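FOR IMMEDIATE RELEASE
Sep 13, 2018

Clisness Opens Its Dish Chore Trials to Visitors in October

Can a machine put away the dishes yet? Sometimes, and we'd love for you to come and watch! Clisness will open its Daviment workshop to the public for 2 afternoons in October, with a robot arm working through small kitchen chores at an ordinary pace.

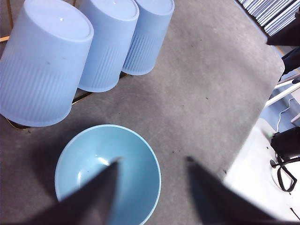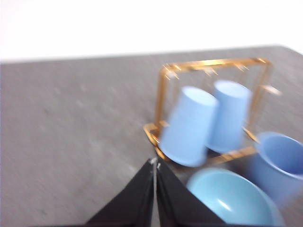
Light blue cups and a bowl on the gray work surface at Daviment, with the gripper's two dark fingers in view in both pictures. Photos: Clisness

The team has logged 800 tries at cup and bowl chores since spring, and 300 of them went from start to finish with no human help. Bowls are the stubborn ones (a rim is thin, and a finger that comes in a little low just pushes the bowl along the table).

"My grandmother can clear a rack while talking on the phone," said Ro-un Cho, who leads the trials. "We are a long way from her. But last year we couldn't get a cup off a hook at all, and now we can, and I still grin every time."

Aurelia Rainer, workshop manager, said visitors are welcome to bring a cup or bowl from home for the arm to try, as long as they don't mind a chip.

Talks on laundry folding and shelf stocking, two jobs the group considers harder, will be given by guests from Holzer and Cundora. Admission is free and there is room for 700 people across both afternoons. Sign-up is at the Clisness front desk or by mail.

Press contact: Aurelia Rainer, Clisness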